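4.3 Clearing the tabletop before wiping

This section applies to the Rivow table in all finishes. Complete it before any wet cleaning in section 4.4. Crumbs and packaging left on the surface will drag under the cloth and can mark the finish.

You will need:
Bench bin or paper bag
Dry microfibre cloth
Soft brush, 30 mm or wider

1. Remove crockery, cutlery and placemats. Lift each item clear of the surface. Do not slide it.

2. Pick up loose packaging by hand or with a pick-up tool. Start with large pieces, then collect snack wrappers, sachets and torn corners.

3. Grip each wrapper across its middle and lift straight up. Wrappers held by one corner tend to tip out whatever is left inside.

4. If a wrapper is stuck to the surface, do not pull. Lay a damp cloth over it for a few minutes, then lift it from one edge.

Caution: Do not use a blade or metal scraper on any Rivow tabletop. Scratches caused by scraping are not covered by the Hadadmont surface warranty.

5. Place wrappers directly in the bin. Do not gather them in a pile on the table. Foil-lined and plastic-coated wrappers go in general waste unless your local council accepts them.

Note: Printed packaging can transfer colour to a pale finish if left under a warm dish. Check under trivets and serving boards.
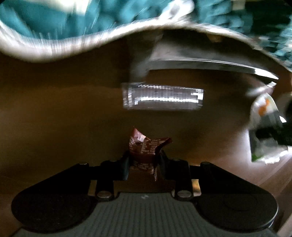 Figure 4-3. Small wrapper gripped across the middle, brown tabletop.

6. Brush crumbs toward the nearest edge and catch them in the bag. Brush along the grain where the finish has one.

7. Go over the whole surface once with the dry cloth. Shake the cloth out away from the table and continue to section 4.4.

Note: For tables fitted with the Jarkis centre leaf, open the leaf by one notch and brush out the join before step 7. Close it fully before wet cleaning.

Replacement felt pads: part 491. Edge trim: part 106.

Section revised 13 June 2024, K. Horrocks. Checked by N. Oksanen, Riihimäki.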